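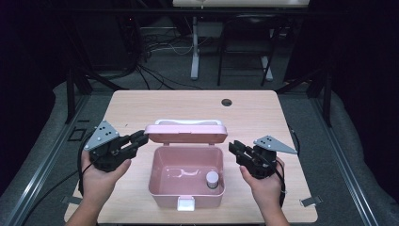
Kestau pink box with hinged lid

Sold as a "tidy-all", a name I'd take with a pinch of salt. It's a plain plastic box: rounded corners, flat floor, a white latch tab at the front. No dividers, so small bits will slide about.
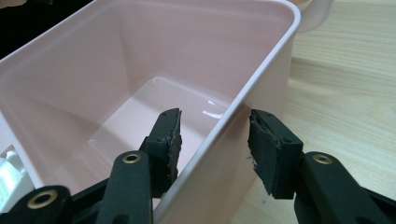
Soledad Requena

The rim is slightly thickened. Whether that makes it tougher, as the maker claims, I'd want to see after a year of use.

Item no. 3430. Price: 55.

Recently viewed
Zarkon drawer tray
Okafor lidded tub
Gota shelf basket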